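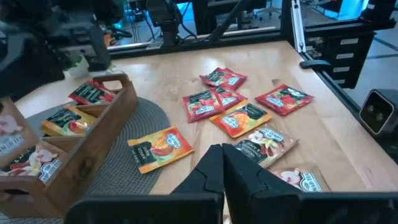 4　评测准备与单次试验流程（茶包入盒任务）

复现 Puka 的茶包入盒结果之前，先把“成功”两个字拆开看。随附报告给出的成功率是75%，读者多半会理解为每四次运行有三次把桌面收拾干净，报告正文却没有这样写，它的分母是单次抓取，抓空后立刻重试又抓住的，也按一次成功计。按这种算法，一个反复试探、偶尔夹住的策略也能拿到体面的数字。腕部相机的视角还会带来第二层含混：夹指立在画面前方，右下那袋淡粉色、印着苹果片的茶包有一部分挡在右侧夹指后面，而远处的几袋红色茶包不受夹指遮挡。把这两类目标混在一起求平均，得到的数说明不了策略在遮挡下表现如何。本章的流程围绕这两处含混来写，步骤比报告附录多，跑起来也慢，请预留时间。

阅读时间：14 分钟
分类：操作手册 / 双臂平台 / 评测与复现
搜索本手册　请输入关键词　搜索

4.1　适用范围

本章适用于 Sondulgate 工位的双臂桌面平台，软件为 Puka 策略包及其基线 Nanayakkara。两者读取同一组相机，输出同一种关节指令，可以在不改接线的情况下切换。其他工位可以参考记录表的格式，但不要直接搬用本章的阈值，它们是在这张木桌、这种夹爪上定的，换一套夹指就得重来。

本章不涉及训练。如果手头的权重是自己训练的，请在记录表首页写明训练数据条数。随包权重标称使用1435条示教，其中有多少条是茶包任务、多少条来自其他桌面任务，发布说明没有交代。在得到答复之前，不要在对外材料里写“用1435条茶包示教训练得到”这类句子。

4.2　开始之前

确认以下各项。任何一项不满足，当次结果只可用于调试，不得进入汇总。

1. 双臂急停可用，操作员伸手可及。
2. 腕部相机与俯视相机时间戳已对齐，偏差记录在表头。
3. 工作台四周的线缆不进入任一手臂的扫掠范围。手臂本体上的线缆会在腕部弯出一个较大的弧，请在最远伸展姿态下再看一遍，收回姿态下看着妥当并不算数。
4. 圆形灰色垫放在标定位置，容器放在垫上。
5. 茶包外形平整。封口翘起或被夹出折痕的，换掉并登记。
6. 室内灯光固定，窗帘状态写入备注。

注意：更换容器等同于更换任务。带隔板和提手的木盒与浅木托盘不得混报。前者要求茶包落入指定隔间，提手还会限制夹爪的进入方向；后者只要求并排直立。Puka 的报告把两种容器写在同一行，本手册要求分行。

小心：上电后不要用手扶正容器。确需调整时，按暂停、等待两臂回到停靠姿态、再按急停，然后伸手。暂停状态下关节仍然带力矩。

4.3　布置初始状态

报告里对初始状态只有一句“茶包随机散放”。随机到什么程度，由谁来撒，撒完之后觉得太难的布局会不会重撒，都没有写。我们试过让两位操作员各自“随机”布置，其中一位习惯把茶包彼此分开，另一位几乎每次都会留下叠放，同一套权重在两人手里的表现差得足以改变结论。所以布局改由脚本给出。

1. 运行布局脚本，输入试验编号。脚本在屏幕上叠加显示各茶包的位置与朝向。
2. 按叠加图摆放。位置以茶包中心为准，朝向允许小幅偏差，目测对齐即可。
3. 若脚本要求叠放，先放下层，再放上层。下层露出的部分应与叠加图一致。
4. 摆放完毕，从俯视相机保存一帧，文件名由系统生成，不要手动改名。
5. 从左右腕部相机各保存一帧，此时两臂须在停靠姿态。
6. 退到黄线以外，按“就绪”。

布局一旦保存便不得更换。觉得太难，照跑；觉得太容易，也照跑。若有茶包在按下“就绪”之前滑动，重摆同一布局，不要抽取新的编号。

说明：Grudness 是本流程使用的布局难度分，由遮挡比例、叠放层次和到容器的距离合成，分值越高越难。它只描述初始状态，与策略无关。报告里也出现过同名的量，但那里的公式包含策略的预测熵，等于让被测者参与出题，两者数值不可比较。凡引用 Grudness，请写明“布局版”。

4.4　运行单次试验

1. 在控制台选择策略：Puka 或 Nanayakkara。操作员不应知道当前是哪一个，请由另一人选择并遮住状态栏。
2. 设定步数上限为2000。两种策略使用相同的上限，不得单独放宽。
3. 按“开始”。双手离开控制台，右手置于急停旁。
4. 观察但不干预。手臂短暂停顿属于常见情况，不要因此终止。
5. 出现下列任一情形时立即急停：两臂连杆接触；夹爪压住桌面且电流持续上升；线缆被夹住；容器被推出圆垫。
6. 步数用尽或策略发出结束信号后，等待两臂停稳，再保存终态。

关于第4步，有人会忍不住在夹爪徘徊时把茶包往里拨一点。拨过的试验作废，标记为“干预”，并且计入总数。只作废、不计数，总体成功率会随着操作员的好心肠一路上涨。

关于第6步，结束信号不能当作完成的证据。Puka 的结束信号由一个单独的分类头给出，我们遇到过托盘里还缺包、它已经宣布结束的情形，也遇到过全部放妥之后它继续伸手、又把边上那包碰歪的情形。两种都按终态画面判分，信号本身另记一栏。

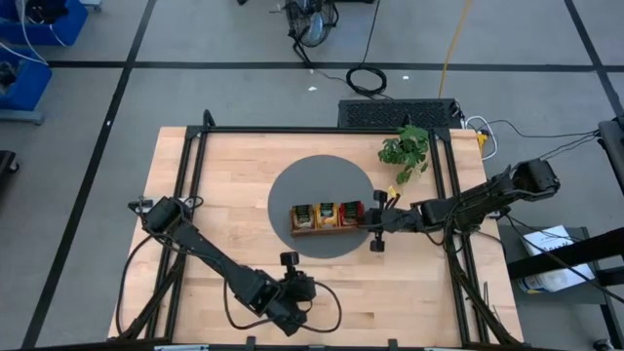

图 4-2　浅木托盘终态判读示例：各包并排直立，右臂夹爪靠近红色包与托盘右端。

4.5　终态判读

判读由不在场的人完成，只看保存的画面，不看过程录像，也不看策略名称。每个茶包单独给分，整次试验另给一个总判。

1. 确认茶包是否在容器内。底边越过容器沿口即算在内。
2. 确认是否直立。浅托盘任务中，倾斜但由相邻茶包支撑的，记“支撑直立”，单列。
3. 确认夹爪是否已经离开。夹爪靠得很近、仅凭单个视角分不清是否接触时，记“未定”，不记成功。
4. 查看容器位置。容器相对圆垫的偏移超过标定线，整次试验总判为失败，单包得分保留。
5. 由第二位判读者重复以上步骤。两人不一致的，不做协商，记为“分歧”。

图 4-2 这类画面最容易判错。包都立着，看上去事情已经办完，但夹爪仍在红色包旁边，单凭这一帧说不出它是刚松开、正要夹，还是顺势扶着。报告的示意图多采用类似的时刻，视觉上很有说服力，作为判分依据则不够。请等夹爪撤离后再取终态帧；如果步数用尽时夹爪仍未撤离，就老老实实记“未定”。

还有一种偏差与目标的先后有关。容器刚开始装的时候空间宽裕，最后一包要插进剩下的窄缝，难度上去了一截。若按包求平均，前面容易的几包会把最后一包的失败冲淡。汇总表因此设有“按放入顺序”一栏，必须填写，空着的表格系统会退回。

4.6　重试的记录方法

重试是本章与报告分歧最大的地方，建议先读完本节再看任何汇总数字。

一次“接近”从夹指开始合拢算起，到夹指重新张开为止。合拢后未夹住茶包，记为“抓空”。夹住但在到达容器前掉落，记为“途中掉落”。掉落后再次夹起同一包，算作新的接近，同时在原接近上保留失败标记。

报告汇总了2992次抓取。我们向作者要过逐次日志，拿到的是按茶包合并后的版本，重试已经折叠进去，无法还原每次接近的结果。因此目前谁也无法从这批数据推出首次抓取成功率，包括报告的支持者和我们。凡是声称做到了的，请先要求对方出示未合并的日志。

记录时请填写以下字段：

首次接近是否成功
接近次数
途中掉落次数
触碰但未夹取的茶包（填编号）
结束信号出现时的步数
终态判读结果

“触碰但未夹取”一栏常被略过。夹爪去够远处的包，连杆或指背会扫到近处的包，把原本难抓的姿态推成好抓的姿态，有时也相反。被扫动过的茶包，后续成功不能记在原布局的 Grudness 名下，应标注“布局已改变”。

4.7　中途帧的取用

需要在报告或幻灯片里引用过程画面时，按下面的办法取帧。

1. 从俯视相机取整张桌面，不裁切。裁掉未收的茶包会让读者以为任务接近尾声。
2. 同时标出该帧所在步数和试验编号。
3. 不用“即将完成”“正在纠正”之类的说法。单帧看不出意图。
4. 若托盘已装满可见的位置而桌上仍有散包，在图注中写明任务目标究竟是装满托盘还是清空桌面。

第4条来自一次争论。浅木托盘里白绿、橙黄、红色的包并排立着，垫子下方的木面上还散着几袋，两只夹爪都停在附近。按“装满托盘”，这种状态可以送去判读；按“清空桌面”，还差得远。报告在方法一节写的是前者，摘要里用的词更像后者。读者往往只读摘要。

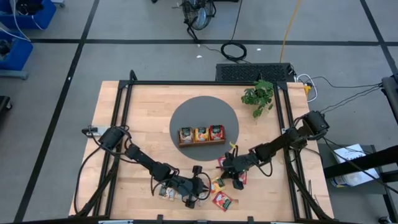

Rozália Ondrejka 在流程评审时提出了不同意见：首次抓取成功率固然应当单列，但把它放在汇总表第一行，对 Puka 并不公平。能够重试本来就是这类策略的用处，使用者关心的是最后收没收好，花了多久。她建议把终态总判和步数放在最前面，首次抓取放在第二组；她还认为“未定”一律不计成功过于严苛，至少应给出上下界，让读者看到这些试验全部算成功或全部算失败时各是什么结果。

上下界的建议已经采纳，见4.8第3步。排列顺序暂时不改。理由是现有的汇总里重试完全看不见，先让它显眼一阵，等几个工位都习惯填写以后再议。对“使用者只关心最后结果”这一点，我们持保留态度：抓空一次的代价在茶包上几乎为零，换成会碎或会洒的东西就不同了，而报告的结语恰恰把结论推广到了那些东西。

4.8　汇总与对照

1. 将 Puka 与 Nanayakkara 的试验按布局编号配对。缺少配对的布局从对照中剔除，在附表列出。
2. 按 Grudness（布局版）分为低、中、高三档，分档线在运行之前写入表头，运行之后不得移动。
3. 每档给出终态总判的下界与上界。下界把“未定”与“分歧”全部计为失败，上界全部计为成功。
4. 另给首次接近成功率、途中掉落率和步数中位数。
5. 带提手木盒与浅木托盘分表。
6. 附上全部作废与干预的试验编号及原因。

注意：不要只报告总体平均。我们在8月的预跑中看到，低档布局里两种策略的区间大半重叠，区别主要出在高档，而高档的试验量偏少，区间宽得没法下结论。若把三档合并，图上会出现一条很干净的差距，它有多少来自策略，有多少来自两边布局比例不一致，需要先查清楚。

预跑目前支持的说法很有限：在布局相同、步数上限相同的前提下，Puka 在结束时较少把容器推离标定线。至于它是否“理解”叠放关系，报告有这个提法，预跑没有任何一项测量与此相关，请勿引用本手册为其作证。

4.9　常见异常

策略启动后两臂不动：检查俯视相机是否仍在占用状态，常见于取帧窗口没有关闭。关闭窗口，重启策略，试验编号不变，备注写“未启动”。

夹爪反复接近同一包而不合拢：不要终止，让它跑到步数上限。这是有效的失败。

红色包与相邻红色包被同时夹起：记为一次接近，两包分别判读，备注写“双夹”。双夹之后两包都立进容器的，总判可以为成功，但不得计入首次接近成功率。

腕部画面长时间被夹指占去大半：属于安装角度造成的固有遮挡。不要临时扳动相机支架。角度变动后须重做标定，此前的试验与此后的试验不得合并。

判读者认得出策略：有人看惯了录像，凭停靠时的手臂姿态就能猜中。发现这种情况，更换判读者，已判的部分重判。

结束信号与终态判读长期不符：导出两者的交叉表，随汇总一并提交，不要自行调整分类头的阈值。阈值调过之后，你测的就是另一个系统，表头的版本号也应随之更改。

4.10　归档

将初始帧、终态帧、逐次接近日志和两份判读表放入同一目录，日志必须是未合并版本。录像可以压缩，初始帧和终态帧不可以。目录权限设为只读，之后如需更正，另附更正单，写明更正人、原值和新值。

对外引用时，请同时给出目录编号和分母的定义。只给百分比的引用申请，平台管理组会退回。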